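15/01/2018

Prometi a mim mesma que em janeiro ia escrever menos sobre dinheiro e já falhei, paciência. É que ontem fui ver quanto tinha na conta da Vistgate, aquela onde comecei a pôr umas poupanças em setembro, e estava 17% acima. Dezassete! Fiquei tão contente que quase vendi tudo só para poder dizer que tinha vendido.

Não vendi. Comprei mais duas ações da Pustov, que toda a gente no fórum diz que está cara (e se calhar está). Li o relatório do trimestre até à página 21 e depois fui fazer o jantar, por isso não me levem muito a sério.

A minha irmã acha que isto é jogo. Eu digo-lhe que jogo era a Dronel, onde perdi uns bons euros no ano passado por causa de uma notícia que nem li até ao fim, e que desde então ando mais sossegada.
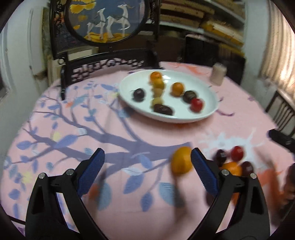

A regra agora é simples: ponho o mesmo valor todos os meses e só abro a aplicação ao domingo, quando me lembro de cumprir. A Rawat fica para depois, quero ver primeiro as contas do ano inteiro. Se alguém daí já as leu, que me diga nos comentários se a dívida é mesmo tão feia como a pintam.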